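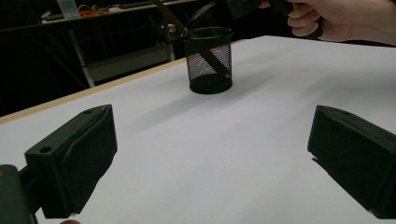
Brimby Bench Notes
@brimbybench · Sep 17, 2022

1/ Review thread on the Sekau hand-held gripper, the two-finger kit with the onboard camera. We bought it at list price and have had it on the bench since July. No discount, no loan unit. Posting in order of what buyers have asked me.

2/ The view at the top is from the gripper's own camera, fingers apart, with a mesh pencil cup farther back on a white table. You get a lot of finger and a lot of tabletop. If your task happens close in, that suits you. If it happens at arm's length, the object is small until late in the approach.

3/ Fingers. Dark, blocky, and bigger than they need to be. They're rigid enough that I haven't measured any flex at the loads I care about. A slimmer set is listed in the catalogue as "coming". It was also listed as coming in July.

4/ The inner side of the left finger has a softer layer over the block, and the edge of it is slightly frayed where it folds over. I count that against the kit. The wrap is a consumable and the box should have spares in it. Ours had none.

5/ Replacement wraps come from Castaño in packs of 4. Fitting is fiddly the first time. Clean off the old adhesive fully or the new layer sits proud at the corner and the jaws close out of parallel.

6/ Mesh is a good test for this sort of camera, by the way. Fine wire with light coming through it goes to grey speckle, and depth estimation doesn't like that at all. The solid rim and the base band are what our tracker locks on to. Plain mugs gave us no trouble.

7/ Exposure. White table, dark room behind. Auto exposure favours the table and lets the background go to black. Fine for tabletop work. For anything on a shelf behind the bench, set it manually and write the value down, as it's not saved between sessions.

8/ Overhead light puts the fronts of the fingers in shadow and leaves a soft shadow under each one on the table. Our contact detector read those shadows as an object on the first day. Retraining on 35 clips with the jaws empty fixed it.

9/ Weight. I won't quote the spec sheet. With the cable clipped to the forearm it's comfortable for a half-hour block. Without the clip the cable drags the nose down and your wrist does the correcting. The clip is sold separately. It shouldn't be.

10/ Keep your other hand in mind. Fingertips get into the bottom of the view easily, just a sliver, and you won't notice while you're working. Check the lower edge when you review clips. Ours are tagged and kept, but your labelling rules may differ.

11/ Software. The Sekau recorder installs cleanly and does one job. Start, stop, name the file. The sync between camera and jaw encoder was off by 3 frames on the version that shipped. The current version fixes it. Update before you record anything you plan to keep.

12/ File handling is the weak part. 205 clips in one folder and the browser takes long enough to load that I started opening the folder directly. There's no batch rename. There is a batch delete, with no confirmation. Be careful.

13/ Compared with the Flerkmont unit we had last year: the Flerkmont has slimmer fingers and a better file browser. The Sekau has the better grip, the better trigger, and a jaw encoder that holds its zero. For pick and place I'd take the Sekau. For threading cable or small connectors, the Flerkmont.

14/ Calibration takes one person and a printed board. Do it again after any wrap change. The manual says it's optional. Our jaw gap reading shifted enough after the first swap that I treat it as required.

15/ Support answered my email the next morning with a proper answer about the encoder. The second email, about the wraps, is still open.

16/ Who it suits: a small lab or shop collecting tabletop demos with ordinary household or office objects, that already has someone comfortable writing a bit of Python. Anyone wanting labelled data out of the box will need another tool on top.

17/ Replying to a few DMs in one go. Yes, it works left-handed, but the trigger is shaped for the right. No, the fingers don't swap with Flerkmont ones, the bolt pattern is different. Bench settings file goes up once I've cleaned out our folder paths.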